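Dark clothes coming out of the wash with pale streaks

Posted in Home and Laundry by Ainhoa Peñalver
Friday, May 11, 2018

We moved into a flat in Collado and inherited the washing machine with it, a Neltov front loader with a 1,000 rpm spin. Whites and towels come out fine. Jeans and anything navy come out with pale chalky lines, mostly along the seams and round the pockets. Some of the lines brush off when the clothes are dry and some don't.

I use a powder, one full scoop, normal cotton programme at 30. I've tried a second rinse and it helps a bit but it puts the time up and the water isn't cheap here. My father thinks the machine is finished and wants me to buy a new one. I'd like to be sure before I spend the money. The landlord will go halves but only if the old one is really broken.

The water is hard, if that matters. The kettle furs up very quickly.

Fulgencio Bravo
Member, Appliances

Don't buy a new machine yet. There are two different things that leave pale lines on dark cotton and you may have both.

The first is powder that hasn't dissolved. At 30 degrees in hard water a full scoop is often too much for the water to take up, and what's left gets caught in the folds. It shows as white or greyish dust, it feels slightly gritty, and it comes off with a damp cloth. Those will be the lines you can brush away.

The second is wear. Denim is dyed on the outside of the yarn, so where the cloth is folded hard and rubs against the drum the dye goes and you see the paler cotton underneath. No amount of rinsing will bring that back. It always follows the same creases, because stiff cloth folds in the same place each time.

To tell them apart, wet the mark and let it dry again. If it has gone, it was powder. If it comes back exactly where it was, it's wear. 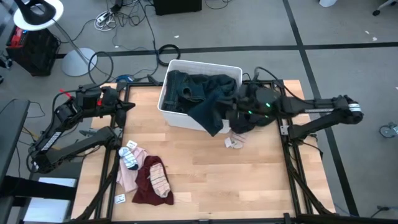

For the powder, change to a liquid for the dark wash and keep the powder for towels and sheets. Use the dose on the bottle for hard water and no more. If you want to finish the powder first, dissolve it in a jug of hot water and let it cool before you pour it in the drawer.

For the wear, turn everything inside out, do up the zips and buttons, and put less in. Jeans are heavy when they take up water and people fill the drum by eye as if they were shirts. Mine has room for twice what I put in it. Sort them out before they go near the machine too. A pair of jeans and a thin jumper don't want the same wash even if they are the same colour, and the jumper will come off worse.

Then look at the drawer. Pull it right out (there is usually a tab at the back to press down) and look up into the space above it. If the jets are blocked with scale, the powder isn't flushed through properly and goes in late, sometimes during the rinse. An old toothbrush and white vinegar will clear it. Wipe the drawer and rinse it well before you put it back.

After that, run it empty on the hottest programme with a descaler. I use the Trasemeck one but any will do. Follow the packet.

If you still get dusty marks after all of this, check that it is filling with enough water. A clogged inlet filter is a five-minute job with the tap turned off and a bowl underneath.

Arnar Laxdal
New member

I had the same and it was fabric softener. Stopped using it and the marks went.

Adoración Alcaraz
Member, Textiles and Sewing

Most of the first answer is right, but I would go carefully with vinegar round the rubber seal. Keep it to the drawer.

I would also look at how you dry things. If you hang jeans by the waistband in full sun you get a faded line along the top of every fold, and it looks very like what you describe. Hang them inside out, in the shade, and shake them hard first so the seams lie flat. I dry mine on a Gindska rack in the hall and they keep their colour much longer.

For the marks you already have, a dye bath will even them out if the jeans are all cotton. Wash them without softener beforehand or the dye takes badly. The stitching is often polyester and will stay the colour it is now.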